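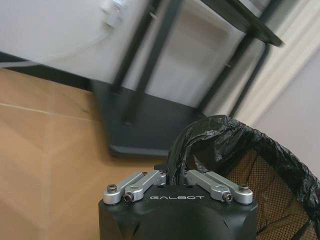
Cifuentes

Keeping trash bags out of the gripper

We use a two-armed robot for picking up around the house, mostly bottles and wrappers, and it also moves the bins. In May it caught a bag in the right gripper. The plastic went in between the two inner links while the fingers were closing, the fingers stalled, and the arm kept lifting. The bin came up with it and went over. No one was hurt. The bag was stretched into a string by the time I hit the stop button, and it took me most of an evening to get it all out. The log showed 182 bin pickups before that one with no fault at all, so I had stopped watching.

What I do now:

Tuck the liner. A bag folded over the rim should lie flat against the outside, with no loop standing up. Tie any extra into a knot on the side away from the robot. A large rubber band around the rim holds it well. I use the wide blue Grillow ones, but the kind that comes on broccoli works if the bin is small.

Go without a bag where you can. The bin in the TV room gets dry trash only, so it has no liner now. It gets wiped out when it needs it.

Lift bins by the bare rim. Set the grip point where there is no plastic. If your bin has a liner on every side, move it by hand. 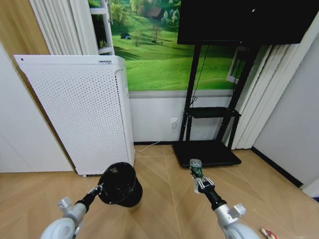
Left gripper on the bare rim of the bucket, bottle in the right.

Turn down the stall time. Ours came set to keep pushing for a long time before giving up. I set it to stop the whole arm, lift included, when the fingers don't finish closing. Check this with a rolled-up dish towel before you trust it with a bin. Stand back and keep the stop button in your hand.

If a bag does get caught:

1. Press stop. Don't tell it to open. Opening pulled ours in deeper on the other side.
2. Switch off the arm power and wait 15 seconds. Support the arm with your free hand first, as some will sag.
3. Take the weight of the bin off the bag. Set a box or a stool under it.
4. Cut the bag an inch or two from the gripper with blunt-tip scissors. Not a knife.
5. Pull the scraps out with tweezers, working outward from the screws. Thin plastic winds up behind the screw heads where it is hard to see. A flashlight held low helps.
6. Move the fingers by hand if your manual says you can. They should feel the same on both sides.
7. Run it open and closed with nothing in it before putting it back to work.

Don't use oil to slide the plastic out. I tried a little Prorkix spray and all it did was collect lint. I had to clean it off with a dry toothbrush.

Clear the floor too. When the bin tipped, a bottle rolled off and the robot went after it. Wrappers, cords and power adapters should be picked up before you start. Same goes for feet. Anyone in the room should stay out of arm's reach, including whoever is holding the button.

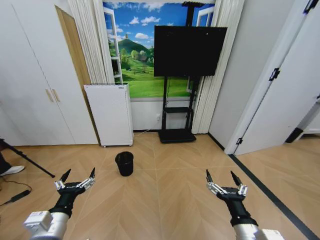 Bin without anything near it, both grippers open. The cord at lower left is the sort of thing to pick up first.

Last, look at the screws. One of ours had backed out a quarter turn after the jam. I check them whenever I change the bag in the kitchen. The hex key lives on a hook by the Eka broom so I don't have to go find it.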